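Soccer Kit Care at Home: Cleats, Balls, Gloves and Shin Guards

Workshop and Laundry Tips

Most soccer equipment wears out in storage. A pair of cleats left wet in a bag between matches loses its sole bond long before the studs are worn down, and a ball pumped hard in a cold garage and then left in a hot car stretches at the seams. The notes below cover the routine work that can be done at a sink, a laundry machine and a small bench. They assume adult outdoor gear in ordinary use on grass or artificial turf. Indoor flats are mentioned where the treatment differs.

Before you start

Work on a hard, flat surface that can be washed. Keep one brush for soles and a separate one for uppers; grit carried over from the sole brush will scratch a coated upper on the first pass. You will also need a bowl of lukewarm water, a mild liquid soap, two cotton cloths, newspaper or plain packing paper, and a stud wrench that fits your studs. Powdered laundry detergent is too alkaline for leather. Dish soap is acceptable in small amounts.

Cleats after a wet match

1. Knock the soles together outdoors while the mud is still damp. Dried clay has to be soaked off, and soaking is what you are trying to avoid.

2. Remove the laces and insoles. Laces can go in a mesh bag with the next wash. Insoles are rinsed under the tap, pressed between towels and dried flat.

3. Brush the sole from heel to toe. Clear the stud bases with a wooden skewer. A knife will cut the plate.

4. Wipe the upper with a cloth that has been dipped and wrung out. Do not hold the shoe under running water. Water that enters at the collar collects under the insole board and stays there.

5. Stuff the shoe loosely with paper, changing it once it feels damp. Stand it on its side in moving air, away from radiators and direct sun. Heat softens the adhesive along the toe and then sets it in the open position.

Synthetic uppers need nothing more. Leather uppers should get a thin coat of conditioner when fully dry. I use Prelel leather dressing, applied with a fingertip and buffed off after it has stopped looking wet. Any neutral conditioner without silicone will do the same job. Too much of it makes the leather stretch across the ball of the foot, and a half size of stretch cannot be taken back out.

Reattaching a lifted toe

A sole that has lifted by the width of a fingernail is worth gluing. One that has opened past the first row of studs usually is not, at least at home.

Clean out the gap with a dry brush, then with a cloth and rubbing alcohol. Let it dry overnight. Old adhesive on both faces has to be keyed with fine abrasive until it looks dull; new glue does not hold on a glossy film. Fold the sheet small so that the fold reaches the bottom of the gap, and keep the strokes short and parallel to the edge. Wipe away the dust before it gets pressed back into the joint.

Use a flexible contact adhesive made for footwear. Cyanoacrylate cures hard and will crack at the flex line in the first training session. Coat both faces thinly, wait the time printed on the tube, then press from the center outward. Bind the toe with a strip of inner tube and leave it until the following evening. Excess glue on the outside rolls off with a thumb once it has skinned over.
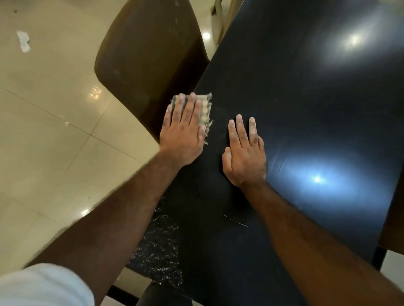
Screw-in studs

Stud threads are soft compared with the metal inserts they go into, and they gall easily. Take every stud out at the end of a wet spell, wipe the threads and put a trace of petroleum jelly on each. Refit by hand for the first turns. If the stud resists, back it out and look for grit in the insert. Using the wrench to force a cross-threaded stud ruins the insert, and the insert cannot be replaced without splitting the sole plate.

Tighten until the stud stops, then slightly more. Check again after the warm-up of the next match, when the washers have bedded in.

Aluminum studs develop burrs on concrete. Run a finger around the rim and file off anything sharp. A referee who finds a burr at inspection will send the player off to change shoes, and the file takes less time. Studs worn at an angle should be replaced as a set of the same length. Mixing new and worn studs under the same foot tilts the plate and puts the load on the outside of the ankle.

Balls

Check pressure with a gauge. The thumb test is unreliable on thermally bonded balls, which feel harder than stitched ones at the same reading. The permitted or recommended range is printed beside the valve. Inflate to the lower half of it for training and let some air out for storage longer than a month.

Always wet the needle. A drop of glycerin or silicone oil in the valve twice a season keeps the rubber supple -- saliva works in an emergency, though it does nothing for the valve over time. Insert the needle straight, without twisting. A bent needle goes in the trash immediately.

For a slow leak, inflate the ball, place a drop of soapy water on the valve and watch it. Bubbles at the valve mean a dry or torn valve, and oil may cure it. No bubbles there means the bladder or a seam, so submerge the ball one panel at a time. Bladder leaks in a stitched ball can be repaired by someone patient with a curved needle. In a bonded ball they cannot.

Clean the casing with a damp cloth and mild soap. Avoid magic-eraser sponges on printed panels. They are an abrasive, and the print is a thin layer.

At Rotomow, where I look after the training balls for the youth section, each ball has a number written beside the valve in permanent marker, and pressures are logged in March, before the outdoor season starts. A ball that needs air more often than the others shows up in the log long before anyone complains about it. Ball 196 has been repaired at the valve twice and still holds its pressure.

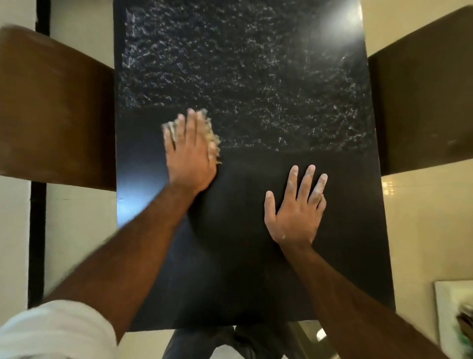

Hortensia Yáñez
Equipment Editor, Workshop and Laundry Tips

Goalkeeper gloves

Latex palms fail in two ways: they dry out and crumble, or they glaze over with dirt and skin oil. Both are slowed by regular washing.

Dampen the palms before each session. After the session, put the gloves on and wash them as you would wash your hands, in lukewarm water with a dedicated glove wash or a very small amount of baby shampoo. I have used Sirniva glove wash for several seasons without complaint. Rinse until the water runs clear. Squeeze the water out from fingers to wrist. Wringing tears the latex at the finger seams.

Hang the gloves by the wrist strap in shade. Once they are nearly dry, store them flat with a sheet of plastic film between the palms. Palm pressed against palm will bond, and separating them pulls out flakes. Close the strap over itself before washing, too. Open hook tape picks at the backhand and will destroy a knitted one in a single rinse.

Small tears in the palm can be closed with a smear of latex adhesive. Keep the patch smaller than the tear allows you to feel when gripping. The cured patch has less grip than the foam around it.

Shin guards and sleeves

Hard shells are washed in warm soapy water and towel-dried. The foam backing holds odor. Spread a paste of baking soda and water over the foam, leave it for an hour, brush it off and rinse. Detachable sleeves and ankle stirrups go in with the socks.

Inspect the shell by flexing it lightly under a lamp. White lines in the plastic are stress marks and mean the shell has already taken a serious blow. Replace it. Carbon shells do not show white lines; tap them with a coin and listen for a dull spot.

Jerseys, shorts and socks

Wash inside out, cold, on a short cycle. Skip fabric softener altogether -- it coats polyester fibers and stops them from moving sweat to the surface. It also lifts heat-pressed numbers at the corners.

Grass stains come out best with an enzyme detergent applied directly and left for half an hour before washing. Clay has to dry first. Brush it off, then treat what is left. Blood is rinsed from the back of the fabric with cold water only.

If a number has begun to peel, lay the shirt on an ironing board, cover the number with baking parchment and press with a dry iron at the synthetic setting. Use short presses with full contact and let the area cool before lifting the parchment. Do not slide the iron. Numbers that have cracked through will not recover, and pressing them only fixes the cracks in place.

Goalkeeper jerseys with elbow padding should dry flat. On a hanger, the pads pull the sleeves out of shape while they are wet.

Captain's armbands and tape

Elastic armbands lose tension in the dryer. Wash by hand and dry flat. Residue from sock tape comes off shin guards and cleats with a little cooking oil on a cloth, followed by soap. Adhesive remover is faster but attacks some foams, so test it on the inside edge.

Goal nets

Remove nets at the end of the season if the posts allow it. Shake them out, hose them down on a fence and dry them completely before bagging. Repair broken mesh with twine of the same thickness and a sheet bend at each corner. A cable tie will hold for one afternoon, and its cut end will scratch whoever collects the ball.

Net clips should be counted into a jar as they come off the frame. At the Echeverría field the old clips were a different profile from the current ones, and the two do not fit the same groove, so keep a sample of the right one taped to the bag.

Storage

Cleats go in a breathable bag with cedar or plain paper inside. Balls go on a shelf or in a net, out of sunlight. Gloves stay away from anything that gives off solvent fumes, including freshly glued shoes. Leave the zipper of the main bag open between sessions, and empty it completely once a month. Turf granules collect under the base board, and they hold water.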